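The great toy kitchen sort-out, part two

So I promised an update once I'd got everything out of the cupboard and onto the white table, and I'm at that stage now, cup of tea in hand and regretting a few of my life choices.

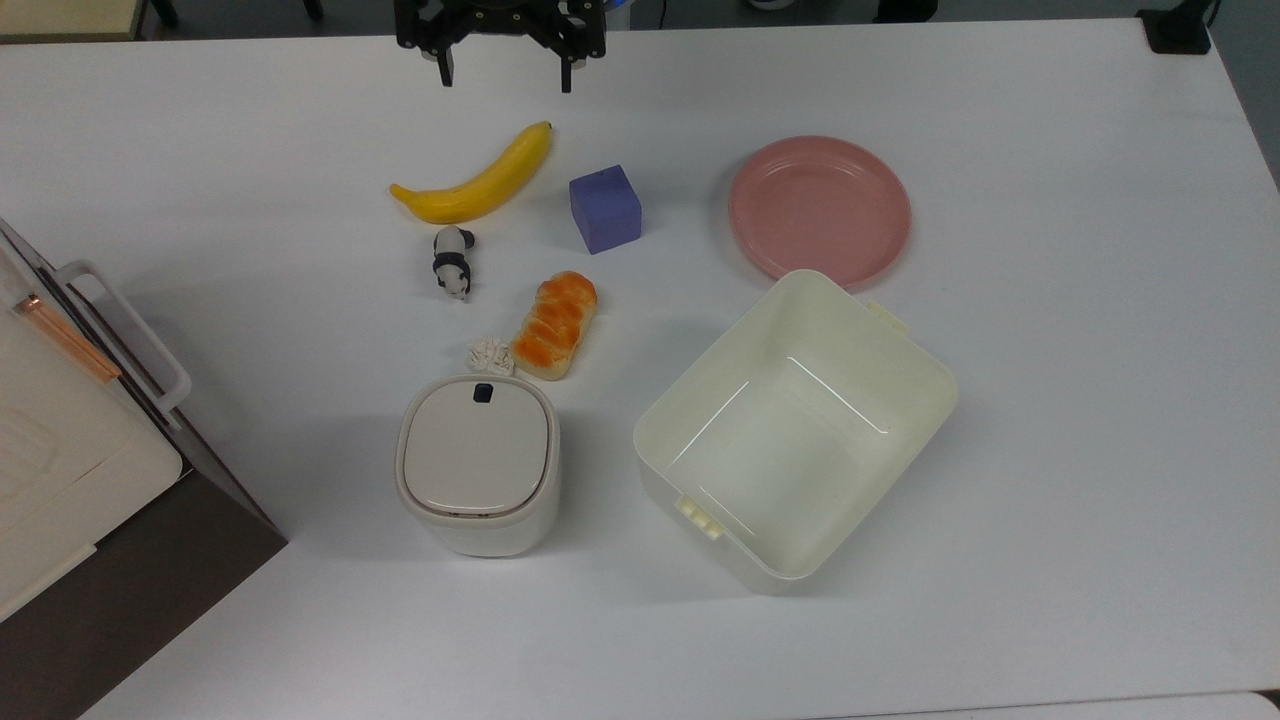 My rule for this round was one surface at a time. Last February I tipped the whole lot onto the lounge room floor and was still stepping on plastic vegetables at 9 that night, so never again! This time I brought things over in small batches and made myself decide on each bit before going back for more.

The play food is staying, no question. I'm very fond of the bread loaf with the plaited-looking top (it has that glossy bakery colour and makes me hungry every single time), and the banana has been a favourite in our house since we got it at the Pirkcombe market. It's been a telephone far more often than it's been a banana. The pink plate stays too, because you can't run a cafe without a plate, and I have been served a lot of imaginary lunches on that one.

Then you get to the odds and ends. The purple cube, for instance. I think it came from a set of Matport blocks we gave away years ago, but it's been a cake, a present and a very expensive piece of cheese, so I can't bring myself to part with it. Same goes for the little panda, who is far too small for the soft toy basket and always ends up living with the groceries. Fine, he can be the shopkeeper.

For storage I'm going with open bins. I did look at the Cirnetti ones with the clip-on lids, and they're gorgeous, but lids in our house get taken off once and then slide around under the couch until Christmas. A big white bin with no lid means everyone can chuck things in from a standing position, and that's about the level of commitment I can expect.

Next up is the craft drawer, which must have 2,000 stickers in it and not one working glue stick. If you've got a good system for stickers, please leave it in the comments!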